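A morning at the Riltavwood mustard works

We've been buying Hukel mustard for years, so when they opened the doors at Riltavwood I booked us in straight away, and I'm so glad I did! You smell it from the car park (vinegar first, then a proper tickle at the back of the nose). The tour starts in the seed store, where 485 sacks were stacked right up to the rafters, brown seed on one side and yellow on the other.

Then it's up the stairs to the stone mill, bought from a Sturkimberg brewery and still running. They let you taste the mustard fresh off the stones and it's fierce, much hotter than anything in the jar.
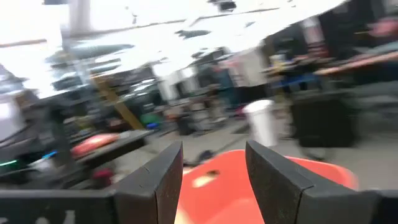

Next door is the hot sauce room, which I loved even more. Shezi is their chilli and carrot sauce, and it's bright orange-red, the same sort of colour as the smooth curved plastic in the photo. Each batch fills 1779 bottles. We tried it on cheese toasties and I went back twice.

Tours start up again in September. Wear flat shoes for those stairs, and bring a bag, as the shop does the big jars too.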